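羽根の束は花束と同じ持ち方で

Flokierというお店をご存じでしょうか。羽根とか、乾いた枝とか、リボンの端っことか、そういうものばかり扱っている手芸と飾りつけの店です。わたしは一年ちょっと前に友だちの結婚式の髪飾りを作ることになって、半泣きで駆けこんだのが最初でした。それ以来、用もないのに寄ってしまう(そして何か買ってしまう)。

で、前からずっと聞いてみたかったんです。あの白い羽根の束、どうやったらあんなにふわっとしたまま棚に並ぶの?と。家に持って帰って袋から出して、一週間もすると、うちのはぺしゃんこになるのに。

思いきってお願いしたら、店主さんが「開店前の仕分けの時間でよければ」と言ってくださったので、一月の朝8時、まだ眠い目をこすりながら行ってきました。お名前は出さないでね、とのことなので、この記事では店主さんで通します。

最初に聞いたのは、そもそもなんで羽根だったんですか、ということ。

「なんででしょうねえ」と店主さんは笑って、しばらく考えこんでしまいました。「もとは造花の問屋に勤めてたんですよ。造花って、箱から出すときに枝を起こすでしょう。あれがすごく好きで。つぶれて入ってきたものを、ひとつずつ起こしていく。羽根はそれがもっと極端なんです。届いたときは、もう、がっかりするくらい平たい」

見せてもらった届いたばかりの袋は、たしかに平たかった! 薄い枕みたいなんです。これが売り場のあの姿になるとは、言われないとわからない。わたしなら返品の電話をしていたと思います。

「返品したくなるでしょう? 最初の年はわたしも電話しました。問屋さんに『振ってください』って言われて終わり。恥ずかしかったです」

振る、というのは文字どおり振るんだそうです。根元を軽く持って、上下に。ただし力の入れ方にコツがあって、手首で振ると毛がからむ。肘から先をぜんぶ使って、団扇であおぐくらいのゆっくりさで。わたしもやらせてもらったのですが、「それは怒ってる人の振り方です」と言われました。

振ったあとは湯気。やかんの口から手のひらひとつぶん離したところに、すうっと通します。長く当てると今度は重たくなるので、二往復もすればおしまい。そのあとは風のないところに逆さに吊っておいて、乾いたらまた振る。

「急いでいるとドライヤーを使いたくなるんですけど、わたしはやりません。前に一度やって、床じゅう羽根になったので。掃除機が詰まって、その掃除機もだめになりました」

うちでやるなら鍋の湯気でもいいですか、と聞いたら、いいけど料理の前にしてくださいね、とのこと。前にお味噌汁の湯気に当てたお客さんがいて、羽根がずっとお味噌汁の匂いだったそうです。それはちょっと、結婚式には持っていけない。

束ねるほうの話も聞きました。これがわたしの一番の目当てです。

「花束と同じですよ。長いものを真ん中に置いて、短いのをまわりに、ちょっとずつ傾けて足していく。軸をぜんぶ平行にそろえちゃうと、ほうきになります」

ほうき! まさにうちのがそれです。わたしはずっと、トントンと机で根元をそろえていました。きれいにそろえるほど箒に近づいていたわけで、そりゃあそうだ、と急に腑に落ちました。

軸を少しずつねじるように重ねていくと、手の中の一点で交わって、上がひとりでに開くんだそうです。その一点を親指で押さえたら、もうそこから指を動かさない。電話が鳴っても出ない。お客さんが来たら「いらっしゃいませ」だけは言う、とのこと。

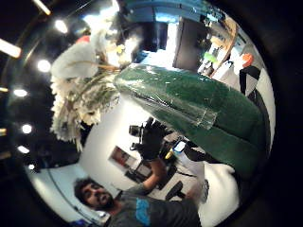
束ねるときに何で留めるかも、ずいぶん迷ったそうです。輪ゴムは夏に溶けてくっつく。針金は軸を割ってしまう。麻ひもは見た目はいいけれど、羽根の軸がつるつるなので、するっと抜ける。

「いまは布を巻いたワイヤーに落ち着いてます。Welliaっていうメーカーさんのを使っていて、これは締めすぎても軸が割れにくい気がする。気がする、ですよ。ちゃんと比べたことはないです」

ちなみに、仮留めなら毛糸がいいそうです。毛糸! けばが引っかかってくれるので、軸がすべらないんだとか。本番用の色とぜんぜん違う毛糸で留めておくのがおすすめで、そうすると外し忘れがない。前に白い羽根を白い毛糸で仮留めして、そのまま出荷したことがあるそうです。

少し脱線しますが、手袋の話もしました。わたしは手汗がひどいので、素手で羽根を触ると、すぐしっとりさせてしまうんです。店主さんいわく、手汗の人は薄い綿の手袋がよくて、ただし指先がぶかぶかだと羽根のほうが負ける。ぴったりのものを探すか、余ったところを縫ってしまう。

「わたしは縫うのが面倒で、結局素手です。そのかわり冬はハンドクリームを朝つけません。夜だけ。これ、地味につらいんですよ、手がもうガサガサで」

そう言って見せてくださった手は、ほんとうに働く人の手でした。

値段のことも聞いてしまいました。袋のままの平たい羽根が700円。束ねてすぐ飾れる形にしたものは、もちろんもう少しします。でも、さっきの振って湯気に当てて吊るして、を見たあとだと、高いとはとても言えない。

「袋のほうを買う方は、たいてい自分でやりたい方なので、口で説明するんです。でも長いんですよ、説明が。うしろに人が並んじゃう」

それで店主さんは、小さな紙に手順を書いてレジ横に置くことにしたそうです。最初に50枚刷って、ぜんぜん減らなかった。置き場所を入口に移したら、すぐなくなった。いま置いてあるのは増刷ぶんで、湯気の絵がちょっとおばけに見えます。わたしは好きです、あの絵。

保管の話に移りましょう。買って帰ったあとの羽根、みなさんどうしてますか? わたしは引き出しに寝かせていました。これがまずかった。

「寝かせると、下になった側が起きなくなります。立てるか、吊るすか。細長い瓶に挿しておくのが楽ですよ。口が広い瓶だと外側に倒れてくるので、細いのにしてください」

うちには細い瓶がないので、Kistauの棚に空きびんをずらっと並べるのはどうですか、と言ったら、店主さんの目がきらっとしました。お店の奥の棚もKistauなんだそうです。高さを細かく変えられるので、羽根の丈に合わせて段を動かしているとか。丈の長いものを低い段に押しこむと、先っぽがおじぎをして、そのまま癖になる。「上に指二本ぶん空けてあげてください。窮屈だとすねるので」と、まるで猫の話みたいに言うのです。

そして虫。ここだけは店主さんの声が低くなりました。

「虫は出ます。出ないと言ってる店があったら、見てないだけです。動物の毛と同じなので、セーターと同じように考えてください。防虫剤は一緒に入れて、でも直接くっつけない。季節の変わり目に一回出して、振る」

また振るんですね。

「また振ります。だいたいのことは振れば何とかなります」

色のことも聞きました。お店で圧倒的に多いのはやっぱり白。白といっても真っ白とは限らなくて、クリームがかったもの、軸のほうだけ色の濃いもの、いろいろある。わたしは正直、混ざっているのは不良品だと思っていたのですが、店主さんはそういうのをわざと束に入れるんだそうです。

「ぜんぶ同じ白だと、遠くから見たときに綿のかたまりに見えちゃうんです。少し黄色いのとか、先が透けてるのとかが混ざってると、ちゃんと羽根に見える。お客さんに『汚れてますよ』って言われることもありますけど、そのときは取り替えます。説明してもいいんだけど、気になるものは気になりますからね」

この、取り替えます、があっさりしていて、わたしはこのお店がもっと好きになりました。

飾り方では、赤をほんの少し足すのが最近のお気に入りだそう。木の実でも、ビーズでも、ボタンでも。ただし真ん中に置かない。白い束の真ん中に赤があると、どうしても目玉に見えるから、端のほうからちょこっとのぞくくらいがいい。家に帰って試してみたら、真ん中に置いたときはほんとうに目玉でした。家族に「こっち見てる」と言われて、慌てて端に寄せました。

あ、それからVladの話もしなくては。Vladはお店の冬の飾りのシリーズで、黒い枝に白い羽根を合わせた、ちょっと怖くてきれいなやつです。名前の由来を聞いたら、「吸血鬼の城に置いてありそうだから」とのことでした。わたしはもっと北欧の言葉か何かだと思っていました。深読みしすぎ。

Vladの枝は公園で拾ったものを塗っているのかと思いきや、ちゃんと仕入れているそうです。拾った枝は中に虫がいることがあって、羽根と一緒に置くのがこわい。もし自分で拾った枝を使いたいなら、しっかり乾かして、羽根とは別の部屋で様子を見てから、とのことでした。

お話を聞いているあいだも、店主さんの手はずっと動いていました。袋を開けて、出して、振って、吊るす。話が盛り上がると振り方まで大きくなるので、白い毛がふわふわ飛んで、わたしのコーヒーに一本入りました。店主さんはものすごく謝ってくださったのですが、黒いコーヒーに白い羽根が浮いているのがあんまりきれいで、しばらく飲まずに眺めていました(そのあと取って飲みました)。

失敗した束はどうするんですか、というのも聞いてみました。ほどいてやり直すのはせいぜい2回までで、それ以上やると毛が抜けて貧相になってくる。そうなった羽根は短く切って、カードの飾りや、包装のリボンの結び目に使うそうです。

「前に、切り落とした軸のほうをくださいって言うお客さんがいたんですよ。何に使うんですかって聞いたら、インクをつけて字を書くって。ああ、そっちが本来の使い道だったなと思って。うちは捨ててたのに」

それからは軸も取っておいて、ほしい人にはただであげているそうです。わたしも少しいただいてきました。字はまだ書けていません。斜めに切るのが難しくて、インクがぼたっと落ちるばかりです。

最後に、はじめて買う人は何からがいいですか、と聞きました。

「袋のほう。失敗しても、切ればカードになるので。あと、白いセーターの日に作業してください。黒い服で来る方が多いんですけど、帰り、たいへんですよ」

そう言われてはっと下を見たら、わたしのコートは真っ黒で、もうすっかり雪の日に歩いてきた人でした。店の前でばさばさとはたいていたら、中から「それ、いい振り方です!」と声がかかりました。

袋の羽根をひとつ買って、いま台所に逆さに吊ってあります。料理は羽根が乾くまでお預けで、今夜はお惣菜です。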